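Rarkico Parts & Grippers
Home > End of arm > Parallel fingers > Soft goods

Fang two-finger gripper, soft goods kit

In stock — ships in 2 working days
Sold in pairs or single. Arm not included. Wrist camera sold separately, see bottom of page.

Quick version: electric, two fingers, made for cloth. T-shirts, towels, pillowcases. If you're picking boxes get the Dondov instead, it's stronger and it costs less.

What you get
Gripper body
Fingertips, one set fitted and one spare
Adapter plate for the Trenduto arm (other bolt patterns on request, ask before ordering)
Power and data cable
Hex keys, bag of screws

Specs
Opening, max: 205 mm at the tips
Grip force: up to 40 N, set in software
Control: position or force, switch between them on the fly
Supply: 24 V
Mount: right or left arm, same part number

Bench notes

We run a pair of these on the shirt table most days, next to whatever else is on trial. Folding is a good test because it's all edges. One hand has to hold, the other has to pull, and if either one slips you start over. Cheap fingers do fine on a single flat layer and then fall apart on a stack.
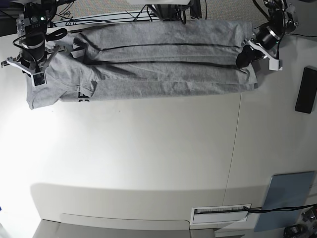

Stack grip is where the Fang earns its price. Tips close flat, so several layers of jersey go in together and the top one doesn't walk off. We set force low for the first touch then step it up once the jaws stop moving. Start at 17 N for cotton knit and work from there. Thin polyester wants less. Fleece we haven't really tried, so no number for that.

Against the Dondov, same table, same shirts: the Dondov closes faster and holds harder, but the tips are thick and they shove the hem along in front of them. You can fix some of that with a steeper approach angle. Not all of it. The Fang tips get under an edge with a lot less fuss.

Wrist camera

Optional, recomended. Overhead view tells you where the shirt is, not whether you got hold of it. The arm blocks its own work right at the moment you care. Wrist view is ugly and half of it is finger but that half is the useful half.
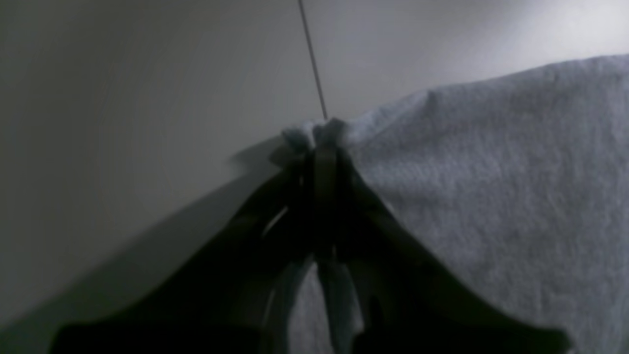

Keep exposure short. Auto exposure on pale fabric drifts, black fingers on light cloth is about the worst case for it, and you get blur as soon as the arm moves. Lock it by hand once the lights are where you want them. Also fix the white balance, otherwise gray turns blue and your fabric mask goes with it.

Cable routing — leave a loop at the wrist. A real one. Zip tied tight looks tidy and then the last joint turns all the way round and pulls the connector. We replace more connectors than fingertips, by far.

Controller

Works with the Trenduto controller out of the box. Two grippers on one controller is fine, give each its own address before you plug in the second, they all leave here set to the same one. Firmware from June or newer please. Older firmware drops the force reading when both hands close at once, and you will blame the fingers for it.

Known gripes
Tips wear at the corners first. Swap them as a set.
White plastic shows every mark. Cosmetic.
Linkage pins want a drop of oil now and then, wipe off the extra or it ends up on the cloth.
No brake. Power off and it lets go.

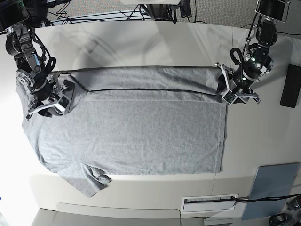
Li-hua Ho
Applications engineer, soft goods

Setup questions come to me. Send the arm model, firmware version and what you're folding, plus a short clip if you have one. Wrist view and overhead together is best. Most slip problems are approach height, a couple of millimeters too high and the jaws close on nothing but the top layer. Check that before you touch the force setting.

Trial units: we lend a pair out against a deposit, you pay shipping both ways. Fingertips on loan units are used, fair warning. If you want to compare with the Dondov say so and we'll put both in the same case.

Returns: unused, in the box, with the adapter plate. People forget the plate alot.

Related parts
Fang spare fingertips, set
Fang wrist camera and bracket
Dondov parallel gripper, standard jaw
Trenduto controller, dual arm

Page updated October 2023. Prices on request, volume pricing for labs and schools.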